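a thread on moving a sourdough starter, a cat and a whole kitchen 152 miles up the country. mostly the kitchen. long one, sorry, tea first

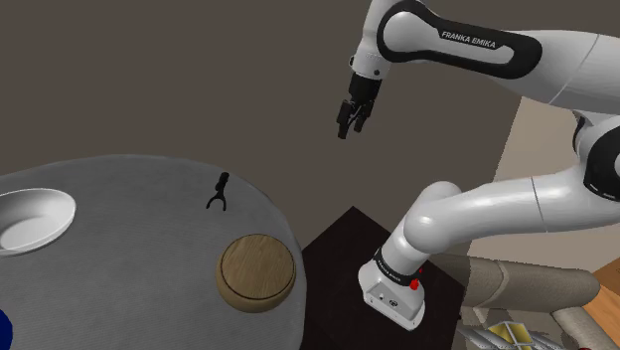 ## 1/

So we've left Parden. Eleven years in that flat and the kitchen was the last room packed because I kept needing it. Bad plan. Do the kitchen FIRST and live on toast.

## 2/

New place is in Stallby. End terrace, two up two down, kitchen at the back with a door that sticks. Smells of other people's onions still. I quite like it.

## 3/

Starter travelled in the footwell in a jam jar inside a saucepan inside a carrier bag. Lid loose. If you screw the lid down on a warm day you will be cleaning your car mats until Christmas, ask me about 2019. No don't.

## 4/

Feed it the night before, not the morning of. A hungry starter is a calm starter. Mine went flour, water, fridge, car. Came out flat and grey and a bit sulky but alive.

## 5/

Someone asked about drying some as a backup. Yes. Smear it thin on baking paper, leave it on the side till it flakes, crumble into an envelope. Write STARTER on the envelope. I did not write starter on the envelope and it very nearly went out with the old post.

## 6/

The cat. Cried as far as the first services, then slept. That's all the cat news. She's on top of the boiler now.

## 7/

Boxes. I packed by type (all pans, all plates, all tins) like the internet tells you. Don't. Pack by MEAL.

One box with what you need for pasta. Pan, colander, the good spoon, salt, oil, two bowls, two forks. One box for breakfast. You can live out of those for a week and the rest can sit in the hall.

## 8/

Instead I had 20 boxes in the hall and the colander was in the last one. Drained the pasta with a plate. Lost a fair bit of pasta.

## 9/

Tins weigh more than you think they will. Put tins in small boxes. The bottom went out of mine on the front step and I have a dent in the chickpeas and one in my foot.

Anyway eat your tins down. Start a month before. We had four tins of prunes — who bought prunes

## 10/

Knives: roll them in tea towels, elastic band each end, lay them flat, write KNIVES on every side of the box. Every side. You'll only look at the one you forgot.

## 11/

Spices. Right. I took the lids off and sniffed the lot and threw out everything that smelled of cupboard. Nutmeg from before the flat. Three part-used jars of the same mixed herbs. Felt awful for ten minutes then felt great.

## 12/

The cooker. This is the bit I wanted to talk about really.

We went from gas to electric and I didn't think I'd care. I care. First loaf had a black bottom and a raw middle. You could of soled a shoe with it.

## 13/

Old oven was a Tetar, older than some of my cousins, ran hot at the back left. I knew it. Turned everything at the halfway mark without looking at a clock. New one has a fan and a light that works and I don't know it at all.

## 14/

So, test it. Cheap way: line the whole shelf with sliced white bread, edge to edge, medium heat, watch through the door. The toast shows you where the hot spots are. Mine's fierce down the right side and pale at the front.

(then you have a lot of toast. see post 1)

## 15/

Second thing, get an oven thermometer. The little ones that hang off the shelf. Dial on mine said one thing and the thermometer said 10 degrees more. All those years of blaming recipes and I never owned one.

## 16/

Loaf two: knocked the dial down, moved the shelf up one, tray of water in the bottom. Better. Still dense. That was the starter's fault, it was still in a mood.

## 17/

Which brings me to WATER. Stallby water is much harder than Parden water. Kettle furred in days. Somebody in my replies reckons that makes a tighter dough and somebody else says it makes no odds whatsoever. I don't know! I let a jug stand overnight now and use that. May be doing nothing. I'm keeping it up.

## 18/

Took the starter eight days to get going again. Fed it twice a day, morning and night, kept it by the boiler with the cat. On day five I'd more or less given up on it. Day eight it had climbed up past the elastic band before I'd had my tea.

## 19/

If yours goes quiet after a move, don't bin it. Swap a spoon of the white flour for wholemeal or rye and give it somewhere warm. Grey liquid on top is fine, pour it off or stir it in. Pink or orange streaks or anything furry, out it goes, jar washed, get the envelope.

## 20/

Loaf three. Mon 6 September, writing it down because it's the first decent one in this house. 467 grams of flour, which is a silly number, it's just what was left in the bag. Good crust. Proper holes. Ate the end of it standing up with too much butter.

## 21/

Recipe as people keep asking:

- 467 g strong white (or whatever's in the bag)
- a big spoon of lively starter
- water until it feels like an earlobe, start with less than you think
- two teaspoons salt, level

Mix, leave, fold it a few times over the evening, fridge overnight, bake in a lidded pot. Lid off for the last bit.

## 22/

The pot is a Hosoda, second hand, chipped lid, heaviest thing I own. Wrapped it in both winter coats for the move. Do that with your heavy stuff, coats and blankets have got to travel anyway and it saves on bubble wrap.

## 23/

Small things I'd do again:

- photo of the inside of each cupboard before emptying it
- kettle, mugs, teabags, milk in a bag on your lap, NOT in the van
- washing up bowl packed full of washing up stuff, obviously
- bin bags at the top of the first box

## 24/

Small things I wouldn't:

- defrosting the freezer the same morning. Start the day before. There was a puddle and then there was a second puddle
- keeping an open bag of flour. Any open bag of flour. There's flour in the glove box
- being brave about the big dresser. Pay someone

## 25/

Shelves still aren't up. Plates are in the bath of the spare sink — long story — and I've put the baking things in the bottom drawer, which is too low, my knees say so every time. Will move them. Probably won't before November.

## 26/

One for the renters: check what the cupboards are fixed to before you load them. Ours had a wobble. Landlord came and put two more screws in, took him five minutes, wobble gone. I'd have filled it with the heavy plates that same nigth.

## 27/

Replies I've not got to: yes you can freeze starter, no I haven't, somebody who has please chip in under this. Yes the cat is allowed bread crusts, tiny ones, never raw dough, raw dough is really bad for them so keep it covered.

## 28/

Rye next. Need to find somewhere round here that sells it in bigger bags than the supermarket one. If you're Stallby way and know a mill or a shop, shout. Off to fold the dough.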